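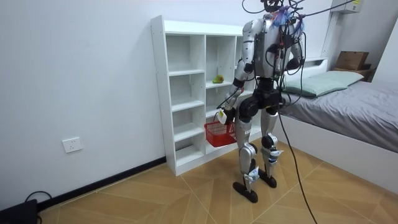

Ticket opened by Nele Hermans, finds database, Willems trench. Since the September update, Podon files every sherd from the lower pit as Roman. The pit is early Neolithic. I have checked with the pit. Sorting by hand is possible, of course: a red plastic basket carried over to a white shelving unit is a records system of a sort, and so far it has never redated anything.

Khanyisile Ntuli, support: Does it happen on import or when you save?

Nele: On save. Import is fine, which gives me a few seconds of hope each time.

Khanyisile: Please clear the period list and reload it from the Estinano template.

Nele: Done. The sherds are now medieval. We are moving in a direction, at least.

Khanyisile: Passing to Stijn Geerts.

Stijn: Your context numbers start with a zero. The new version drops it, so pit 012 becomes 12, and 12 is the Roman ditch. The template has its own 12, hence the Middle Ages. Set the context field to text and save again.

Nele: Worked for all but five records. Those are two grinding stones, two flint blades and a cow tooth, still medieval.

Stijn: Locked by another user. Is Mieke Claeys logged in?

Nele: She was. She is at lunch with the laptop open. Closed it. All five are Neolithic again. Leave the ticket open until the backup has run.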